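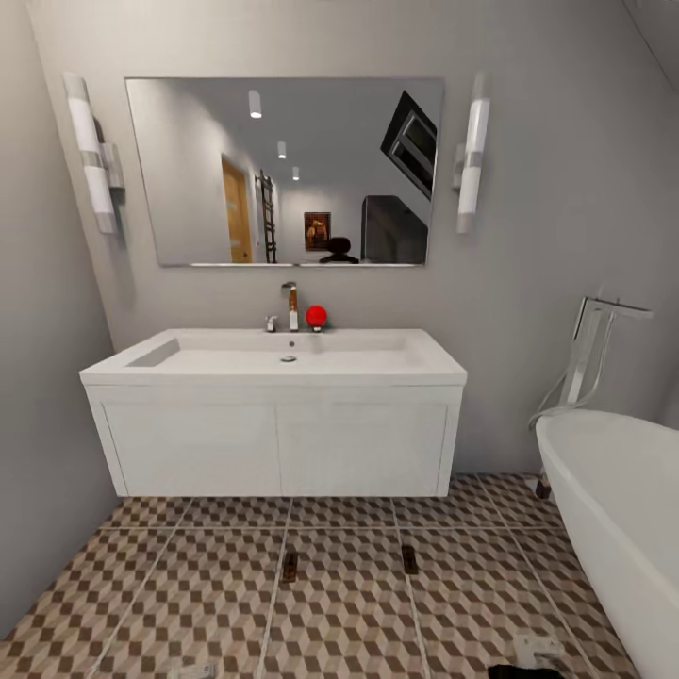 Perception / Depth and segmentation

Mirror above the vanity gets planned through as open space

Reported by Mpho Magagula, Nirnness sim team

The bathroom scene loads fine in Grakthorpe. The segmenter labels the door and towel rack in the reflection as real objects, and the planner puts goals behind the back wall. The red ball by the faucet is labeled correctly.

Tried so far:
- depth cutoff at 4 m: no change
- mirror mask on in Fludska: 24 bad goals in 400 runs, all near the skylight reflection

Mask edge is now padded by 4 pixels - rerun is queued. Leaving this open.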